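Kitchen Robots: Frequently Asked Questions

Compiled by Nuria Gidey for the Tindcombe Home Buyers' Guide. Last revised November 2, 2018.

Can I buy a robot that does the cooking?
No. You can buy appliances with a timer and a lot of marketing. A machine that takes food out of your cupboard, preps it and cleans up afterward isn't on sale anywhere we've looked.

But I saw a video of one making dinner.
So did we. Ask who chopped the onions, how many takes were filmed and whether the footage was sped up. Judov, whose clip gets sent to us most, answered none of those when we wrote in March.

Is picking up a vegetable really so hard?
For you, no. For a gripper, every lumpy thing is a new problem. A can is the same shape every time and a root vegetable never is. Squeeze too lightly and it rolls away, too hard and you have a bruise.

Don't they practice on computers first?
Yes, and it's a sensible way to work. Cassim says its software has run 1,000 simulated pickups. Our reader Bethel Tufa, who spent 15 years on a packing line, wrote to ask how many were done with real produce under bad lighting. Good question. We're still waiting on that one too.

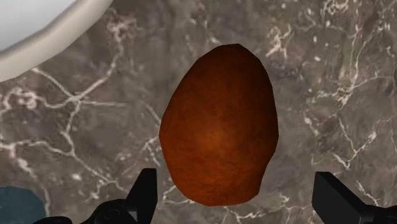

Simulated pickup task: gripper open, the orange-brown item still on the marble.

What about dishes and laundry?
Dishwashers work fine, but you load them. Folding machines want each shirt clipped in by hand, and by then you could have folded it.

Should I put down a deposit on the Drultum?
We wouldn't. The order form gives no ship date and the refund window is 9 days.

When will this page say yes?
When a company lets us bring our own groceries and watch 20 meals made without an employee stepping in. Offers can be sent through the contact form.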